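# Two-arm build works fine on the bench, falls apart in the sim kitchen. Where do I start?

**plellau_basement**

I'm building a two-armed mobile base in my basement, which is also the laundry room and, by household treaty, the place where the holiday decorations live. The base is an old Garba floor polisher chassis with its guts removed. The arms are a Privau kit I bought secondhand in a tub with most of the screws. Total spend so far is $591, a number I've given my family as "a few hundred."

Before I let this thing near a real counter, I've been running it in simulation. I use the stock kitchen that comes with Fudwood, and since my own arms aren't modeled yet I'm running the stock two-arm robot too. The job is dull on purpose: pick up the knife, move it to the other end of the counter, put it down. I chose the knife because it's long and thin and makes every wrist mistake obvious. I'll be using a wooden spoon in real life. I'm cheap, but I like my fingers.

My trouble is the head camera. On flat test scenes my code finds the object, works out where it is and sends the arm there. In the kitchen, the position comes out wrong by almost 19 centimeters, and the error isn't constant. It gets worse the farther the target is from the robot. If I type the knife's coordinates in by hand, the arm goes right to it and grips it, so I don't think the arm is at fault.
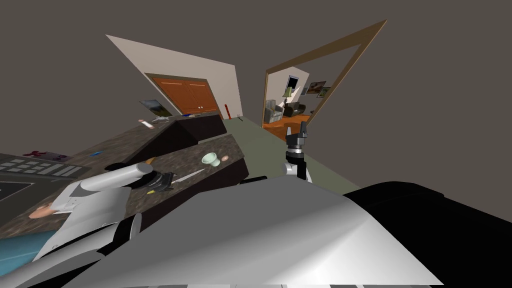
I've tried the obvious things. I checked the units (meters everywhere, after an embarrassing Thursday when they weren't). I reinstalled. I raised the camera resolution, which gave me the same wrong answer in finer detail. I also rewrote the color matching for the handle, and that was a whole weekend I could have spent finding the rest of those screws.

The joint readings look sane. The camera settings are whatever the stock robot file says. Is there a known problem with the kitchen scene, or is it me? I'm prepared for it to be me.

---

**gearlash**

It's you, but it's a popular way for it to be you.

Your view is heavily tilted. The counter is running off on a diagonal and so is the doorway. A lean like that is fine if your code knows about it. I'd bet it doesn't. Most people's first version takes the pixel, multiplies by the depth, adds the height of the camera and calls it a day. That works on a flat test scene with a level camera pointed straight down, and I'm guessing that's how your test scenes were set up.

An angle you've left out gives you an error that grows with distance, and that's the one you described. A missing offset would be the same everywhere.

What I would do, in this order:

1. Print the full camera pose from the simulator, position and rotation both, at the moment you grab the picture. Don't use the one from the robot file. That's where the camera is mounted on the head, and the head moves.
2. Turn the pixel into a point in the camera's own coordinates.
3. Apply the full rotation, then the position. If you have separate lines for "pan" and "tilt," delete them and use the matrix. You probably have roll as well, and roll never gets its own line because everyone assumes it's zero.
4. Before you go near the knife, test on things that don't move. The cup at the far end of the counter is good. So is a counter corner. Compare your answer with the simulator's own coordinates for each.

Check the axis convention too. Some cameras look down positive Z and some look down negative Z, and the docs will tell you which on a page you've already closed. If the error gets bigger after step 3, flip that and try again.

One more thing. A good chunk of your view is the robot's own body, that big pale curve along the bottom and the black part beside it. If you're averaging depth over a patch, make sure the patch never touches the shell or the arms. I lost most of October to a robot that kept politely reaching for itself.

---

**mostly_solder**

Had something similar, mine was the depth type. Fudwood can give you distance along the camera axis or distance along the ray. Near the middle they match and toward the edges they don't. Changed one word in the config and it was fixed. No idea if this is your problem, but it's one word.

Also are you sure you need two arms?

---

**toolchest_tango**

I agree with gearlash on the rotation and want to add the part that bit me when I moved from the sim to a real machine in our shared shop.

Once you get the math right, save the check. Make a little script that picks five fixed points, computes where the camera thinks they are, and prints the difference from the truth. Run it every time you touch anything. When you go to hardware, stick some printed markers on your actual counter, measure them with a tape, and run the same script. You'll find out that your camera bracket is crooked. Everybody's bracket is crooked. Mine was held on with a hose clamp, and I still acted surprised.

Put the clocks on your list as well. In the sim, the picture and the joint angles arrive together because the computer is being nice to you. On my rig the picture was 900 milliseconds older than the joint readings, so whenever the head was turning I combined an old picture with a new angle. It looked exactly like a bad rotation, and I "fixed" the rotation twice before I looked at timestamps. The cheap cure is to stop the head, wait, take the picture, then move the arm. It's slow and looks like the robot is trying to remember why it came into the kitchen, but it works.

I'd stay with the spoon for a good long while too. Our shop has a rule about blades on anything that runs code, and the rule has a date written next to it.

---

**plellau_basement**

Update for whoever finds this later. It was roll. I had a line for pan, a line for tilt, and a comment saying "roll = 0, fine." I deleted all three and used the matrix, and the error at the far end of the counter is now small enough that I had to change the print format to see it.

I tried the depth setting as well. It was already correct, so that's one word I managed to get right on my own.

And yes, I need two arms. The tub came with two.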